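ロボット制作部 活動助成 中間報告書

報告日:2025年7月16日
助成元:Irinero教育基金 課外活動助成担当 御中
報告者:ロボット制作部 顧問

1. 報告の対象

本報告は、今年度の助成を受けて実施している「卓上片付けロボット」課題について、年度前半の進み具合、経費の使用状況、後半の予定をまとめたものです。申請時の計画では、前半に装置の立ち上げと単品の把持、後半に複数の物を対象とした片付け動作と校外での発表を行うことにしていました。現時点で前半の項目はおおむね終わり、後半の項目の一部に着手しています。

2. 活動の体制

部員は4つの班に分かれています。ハンド班、動作班、認識班、記録班です。申請時は記録班を置かず各班が自分で記録する予定でしたが、書き方が班ごとに違い、あとで比べられないことが分かったため、春のうちに独立させました。記録班は試行ごとに、対象物、置き方、把持の成否、失敗の種類を共通の用紙に書き、週の終わりに表計算ファイルへ移しています。

1回の活動時間は90分です。準備と片付けを含むため、アームを動かせる時間はこれより短くなります。当初は電源投入から動作確認までに時間がかかっていましたが、手順書を作って机の横に置いてからは、1年生だけでも立ち上げができるようになりました。

3. 前半に実施したこと

(1)装置の設置と安全講習
アームはSerkitz社の教育機関向け貸与制度を利用して借り受けました。設置の際に固定具の穴の位置が作業台と合わず、技術科の協力を得て取り付け板を作り直しています。安全講習は全部員が受講しました。動作中は作業範囲に手を入れないこと、停止ボタンの担当を必ず1人決めることを部の規則とし、これまで事故やけがはありません。

(2)制御プログラム
動作の記述には教材用ソフトPudixを使っています。初めは座標を直接入力していましたが、物の置き場所が少し変わるだけで使えなくなるため、手動で動かした軌道を記録し、それをもとに調整する方法に切り替えました。軌道の記録は2年生が担当し、1年生は再生と結果の確認から始めています。

(3)把持の試行
前半に実施した把持の試行は425回です。箱形の物と球に近い物は、夏前の時点で安定してつかめるようになりました。薄い物と柔らかい物は成績が悪く、失敗の多くは、指が閉じる途中で対象がずれるか、持ち上げた直後に傾いて落ちるかのどちらかでした。ハンド班は閉じる速さを落とし、指先が触れる高さを対象ごとに変えることで対応しています。

(4)置く動作
つかむ動作に比べて、置く動作の検討は遅れていました。前半の初めは、目標の位置の上で指を開いて落とすだけだったため、縁に当たって外へ転がる例が続きました。現在は、容器の上でいったん止め、高さを確かめてから下げる動作に改めています。

4. 現在の取り組み
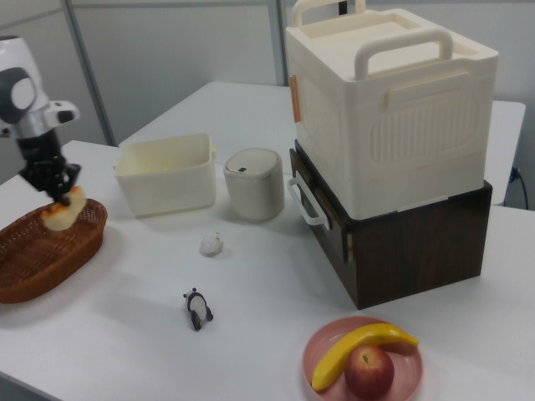

複数の物を扱う片付け課題では、対象を食品の模型に広げ、種類ごとに行き先を変える動作を練習しています。動作班が最も時間をかけているのはパンの模型とかごの組み合わせです。かごは楕円形で縁が一段高く、パンが縁の上に重なる位置では、下げる前に横方向の位置を合わせておく必要があります。果物の模型は皿の上にまとめる決まりで、バナナとりんごのように形の違う物を1枚の皿に並べるときの順番も検討の対象です。台の中ほどにある丸めた紙や横向きのパンダの人形のように、食品以外の物が混ざった配置は、認識班が物の見分けを調べるための材料になります。大きな収納箱については、持ち手をつかむ動作がまだ設計の段階です。

認識班からは、白い台の上で白い物の輪郭が取りにくいという報告が出ています。照明の向きを変えると改善する場合がありますが、時間帯によって結果が違い、原因を切り分けられていません。後半は、台に色の付いた敷物を使った場合との比較を行います。

5. 経費の使用状況

助成金の使用率は、報告日の時点で40パーセントです。主な支出は、取り付け板の材料費、指先に貼る滑り止めの購入費、対象物として使う模型と容器の購入費です。アームは貸与のため本体の費用はかかっていませんが、返却時の送料は部の負担になるので、その分を残しています。

申請時に計上した予備の電源装置は、学校の備品を使えることになったため購入を見送りました。この分を敷物と照明器具の購入に振り替えたいと考えています。費目の変更にあたりますので、別紙の変更願をご確認のうえ、可否をお知らせください。

6. 計画との差異

遅れているのは、認識の結果を動作に自動で渡す部分です。現在は認識班が画面の結果を読み、動作班が該当する軌道を選んで再生しています。申請書では前半のうちにつなぐ予定でしたが、軌道の記録方式を途中で変えたため、後半に持ち越しました。

7. 後半の予定

夏季休業中は、認識と動作の接続、敷物と照明の比較、収納箱の持ち手をつかむ動作の試作を進めます。休業明けからは片付け課題を通しで行い、11月にOyelaranホールで開かれる地区の生徒研究発表会に出場します。発表では実機の運搬が難しいため、校内で撮影した動画と試行記録の集計を使う予定です。

試行記録の集計表は、最終報告書に添付して提出します。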